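Talukder work table

Table with a wooden top, gray aluminum rail down each side. White foam board lies flat on top, black oval tray sits sunk into it so small stuff stays put. Board lifts out for cleaning. Marks wipe off mostly, older stains dont. 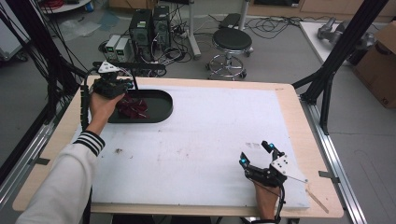

Sizes and stock
Board 178 cm long. Spare boards $35 each, trays sold seperately. Table max load 200 lb.
Round-seat stool on casters, black seat, chrome base with footring. In stock again February.

Ordering
Ships flat, two boxes. Rails come pre-drilled, bolts in the bag. No returns on cut boards. Over $500 shipping is free.
Questions on custom tray cutouts, ask for Salma Berrada at Briruvero.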